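Dromley Refurbishment Cell
Progress report to the Bekbridge Skills and Reuse Fund

Reporting period ending 2 May 2020

1. Summary

This report covers the setting up and upkeep of the single robot cell at Dromley. The cell exists to take parts out of donated desktop computers, and to put parts back in, so that machines can be made up for onward use. The grant pays for the bench, the fixture work, spare gripper parts and the hours spent keeping the cell in working order.

The cell is in use. The base of the arm was re-bolted in March and has held its position since. The fixture plate is on its third version. The wrist camera has been recalibrated and the maintenance routine is written down. Two matters remain open: wear on the gripper fingers, and the way we hold the computer case on the bench. Both are dealt with below.

2. Bench and arm

The bench top is slotted aluminium profile, as agreed in the original bid. We chose it so that fixtures could be moved without drilling. In practice we have moved things less than we thought we would. The case position and the plate position are now marked and we leave them alone.

The arm had been drifting slightly at the end of long runs. We first put this down to calibration and spent more time on the software than we should have. The cause was two base bolts that had not been taken up to full torque when the arm was installed. All the base bolts were removed, cleaned and refitted in March, with thread lock. The check against the reference post on the fixture plate has been inside tolerance at every weekly inspection since then.

Joint covers were taken off, the seals looked at, and the covers refitted. No fault was found. The cable run down the arm was rubbing at one joint – the outer sleeve had gone shiny – and it has been given more slack and re-tied.

3. Gripper and wrist camera

The gripper is the part of the cell that needs most attention. The fingers are narrow because they have to reach between memory slots and down to a processor socket, and narrow fingers wear at the tips. Our counter stood at 1023 open-and-close cycles when the first pair was replaced. The second pair is still fitted.

Replacement fingers come from Hapeta. The last order cost £329 including the mounting screws, and was charged to the consumables line. We now keep one spare pair on the shelf.

The wrist camera was recalibrated after the finger change and again after the base bolts were done. Calibration takes 40 minutes if nothing goes wrong. The steps are in the cell folder, and anyone who changes the fingers is expected to do them before the next run. The lens is wiped with a dry cloth at the start of each day. Dust from older cases is a nuisance and we have started blowing the cases out before they come to the bench.

4. Fixture plate

The plate holds the small parts beside the computer, so that the arm always picks them up from, and returns them to, the same places. Version one was too thin and flexed. Version two was stiff enough, but the holders were too tight and parts had to be pushed home. The present version has a heavier base and a small lead-in on each holder.

It is fixed down at the corners. The screws are checked weekly and have needed tightening once. We have kept the drawing files with the cell records so that the plate can be made again if it is damaged.

5. The work at hand

Current work is on desktop towers, laid on their sides with the side panel off. The processor socket is the hardest place in the case to reach. The retention frame has to be clear of the fingers, and any lever or cable left across the approach will stop the run. Positioning over the socket is checked from the wrist camera and from a fixed view of the bench. 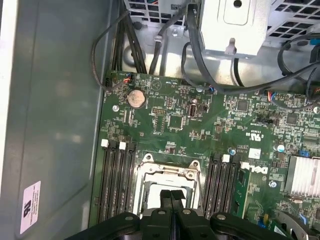 Wrist camera, with no processor in the socket.
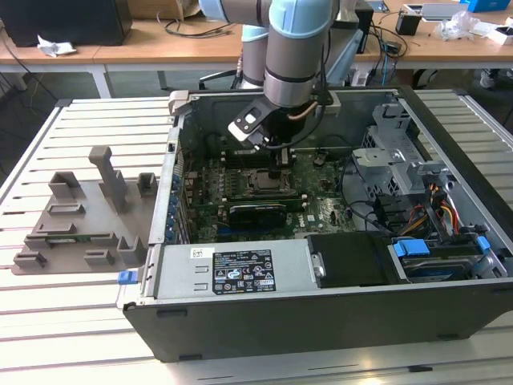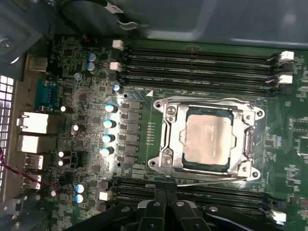 Wrist camera, processor seated in the retention bracket.
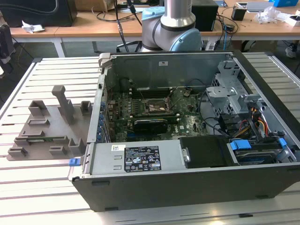 6. Open matters

Case clamping. The tower sits on the bench under its own weight, against stops. This is good enough for light work such as memory modules. It is less good for anything that needs a firm push. Sullitz has quoted for a pair of low side clamps that fit the bench slots, and we would like to order these from the remaining equipment money. No increase in the grant is asked for.

Finger wear. We do not yet know how long the second pair will last. The cycle count will be recorded at each weekly inspection and given in the next report.

Loose cables. Cables inside the case are tied back by hand before a run. This is slow, and it is sometimes missed. A line has been added to the start-up sheet.

7. Next period

Fit the side clamps, if approved, and repeat the base and camera checks afterwards. Print one spare fixture plate. Bring the start-up sheet and the weekly inspection sheet together into one document. Continue with desktop towers of the present type before any other case is tried.

We would be grateful for a decision on the clamps before the next claim is submitted.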